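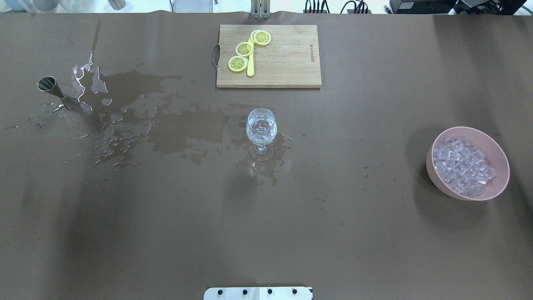
Jigger on its side, lemon on the board, goblet with a little liquid in

Re: [Hitidholm-kitchen] Drinks table for the May social

> Could whoever is doing the lemon drinks this time please say what
> they need bought in? Last year we ended up with far too much tonic
> and had to send out for ice at 9 in the evening. Also, do we still
> have the brown paper, or did it all go on the craft stall? I can
> get to the cash and carry if I have a list before the end of the
> month, but not after that, as the car is going in.

That would be me, sorry for going quiet! I had a proper go at setting it all out, so I can be a bit more use to you now.

Paper first. Yes, we've got it, the big roll behind the piano, and there's loads left. I do love how it looks on the long table but it is no friend to water, it goes dark and wrinkly and you've then got a soggy patch the size of a tea tray where people want to put their elbows. So could we add a couple of bar towels to the list (or old tea towels, I'm not fussy), and I'll put a proper tray under the measuring end. The jigger can live on that too.

Lemons: 18 should do us. I'm cutting them in rounds, not wedges, because they sit nicely in the big goblets and you get more out of each one. The little yellow plastic knife is fine for moving slices about but I'll bring my own serrated one from home for the cutting. The bamboo board is a good size and can stay.

Now, ice. I know we all have feelings about the ice. My vote is to fill tubs right up to the rim just before the doors open and keep the rest in the chest freezer with the bags tied, then top up at 8.

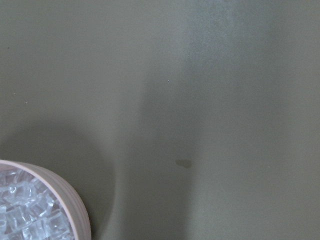

If we do it that way I reckon one tub at each end of the table is plenty, with a scoop in each, please, as I don't want hands going in. Does anyone know where the scoops went after Salameh? I've looked in both drawers and under the sink and found three potato mashers.

For the cordial I'd like to do the Geseck recipe again, the one with the ginger. It wants 700 g of sugar for the big pan and we've only got the end of a bag, so sugar on the list as well. No tonic at all from me, we've still got last year's. I'd check the dates on it, mind.

Glasses I think we're all right for, though if the Mastura lot are coming too then shout and I'll dig out the spare box from the loft. It'll need washing.

Shopping list to follow tonight once I've been through the cupboard.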